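We use cookies to keep this site working and to see which articles are read. You can accept all cookies or change your settings at any time. Accept | Settings

Keep the takeaway box, but give it a job

There is a cupboard in my mother-in-law's kitchen in Lekota that can't be opened without a foot ready to stop what falls out. It holds takeaway containers. Some have lids and most don't. When we cleared it in November I gave up after the second bin bag, and what I felt was mostly annoyance, because I knew my own cupboard at home was going the same way.

I want to argue for something fairly modest. People who save containers are right to save them, and people who throw them out are right that the saving does no good on its own. The argument between the two goes on in a great many kitchens, mine included, and I think it is about the wrong thing. The container is fine. The trouble is that it goes into a cupboard with no job to do, and a thing in a cupboard with no job is rubbish that has been given a roof.

My way of dealing with it is simple enough. After a takeaway, once the washing up is done, everything that came with the meal goes on the counter next to the things we already keep stuff in. At our house that means a clear plastic box, a small fabric-lined basket and a wooden bowl. The cup and the napkins go there as well. Each item then either goes inside something, or has something put inside it, or goes out.

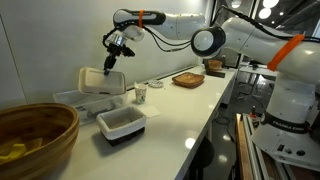

The moulded pulp sort of container is the one I have changed my mind about most. I used to put it straight in the bin on the grounds that it had held food and was only a sort of stiff paper. Some of it should still go straight in the bin. If it has soaked up oil there is no bringing it back, and I wouldn't keep anything in it, not even string. But a clean one is light, it holds its shape, and it makes a very decent inner tray for a bigger box. Drawer dividers are sold for this exact purpose. The set I nearly bought from Moltwood was 35 euros, and it was five trays.

I should say where I stand on buying storage, as it colours the rest of this. I don't think it's wicked. The fabric basket was bought, and so was the clear box, and I'd buy both again. A clear box in particular earns its place, since half the reason things are lost in a house is that they were put away somewhere with solid sides. My objection is to the order people do it in. They buy the baskets first, on a free afternoon, in a mood to be better organised, and afterwards go round the house looking for things to fill them with. I have done it. I once came home with a Wukasent shelf unit and spent the evening moving objects on to it that had been perfectly all right where they were.

Raili Lehtinen, who lives across the landing from us, holds the opposite view and holds it firmly. She says an empty basket on a shelf is the only thing that makes her tidy at all, and that if she waited until she had sorted everything first she'd never start. She also says that a food container belongs in the food part of the house or in the bin, and that seeing one in a drawer full of batteries would put her off both the batteries and her dinner. I can't prove her wrong on the second point. It's a matter of what you can stand to look at. On the first I'd only say that her empty baskets don't stay empty for long, and what ends up in them is not sorted.

There is a fair objection about time. Sorting a bag of packaging takes a few minutes, and nobody is paid for them. If you have small children, or work nights, or simply don't care, then put the lot in the right bins and go to bed. I mean that. The case for keeping things gets put as a moral one far too often, and the people who hear it as a telling-off are usually the ones with the least time. One pulp tray kept back from the bin won't do anything for the planet that anybody could measure. I keep mine because it's useful and because I had already paid for it with the noodles.

The other objection is about looks, and here I think the tidy people have had their way for too long. A kitchen where every container matches is pleasant in a photograph. It is harder to live in than it looks, because the first thing that breaks or goes missing spoils the set, and then you are out hunting for that one shape in that one colour. A mixed lot has no such problem. Cream pulp, clear plastic and white cloth don't match, but they don't fight either, and if one of them gives up you put something else there.
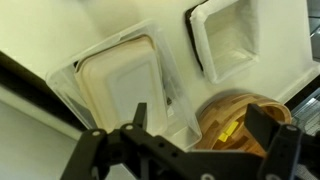 Wooden bowls I would leave out of the system altogether, if I could get the rest of the household to agree. They are too nice to be put away, so they sit out, and whatever is in somebody's hand goes in them. Every house I know has one of these. My brother-in-law, Vilho Räsänen, calls his the harbour, and he says it with some pride, though the last time I looked it had foreign coins in it and a key to a flat he left years ago. I don't have a cure. What I do is empty ours out on to the table at the same time as I do the takeaway things, so that it gets looked at now and then. Most of what comes out has a proper place within a few steps.

The same goes for cups. A paper cup can be used for seedlings or for standing a sticky brush in, and after that it's finished. I allow one. More than one and they begin to stack, and once something stacks you stop noticing how many of it you have. It's the neatness that fools you. My mother-in-law's cupboard, before the front row gave way, had looked quite orderly from the door, and I think that's how it got as far as it did.

So the rules I'd put forward are few. Decide on the same day. Keep a container only if you can say what is going into it, and put that thing in before you walk off. "It might come in handy" doesn't count as an answer, and neither does "for leftovers" if there are already enough for leftovers. If it goes inside another box, check that the other box still shuts. A tray that stops a lid closing is worse than no tray, as the lid then goes wandering and you have two problems.

I'd add that lids should be kept on or thrown out with the thing they belonged to. I have seen no good come of a drawer of loose lids. There was one in the Lekota kitchen as well, under the cupboard, and we spent a good part of the morning trying lids against boxes like people trying shoes, with very little to show for it. My mother-in-law was fond of a square blue one that fitted nothing. We let her keep it.

I don't expect to settle this in our own house, let alone anyone else's. My husband still slides the odd container into the back of the cupboard when he thinks I've gone up, and I still find it there some weeks later with nothing in it. But the pulp tray in the clear box is doing a proper job now, with the tape and the picture hooks in it. When I want a picture hook at nine in the evening I know which box to take down, and I can see through the side of it that I've got the right one.

Get our weekly letter on home and household matters. Enter your email address to sign up. You can unsubscribe whenever you like.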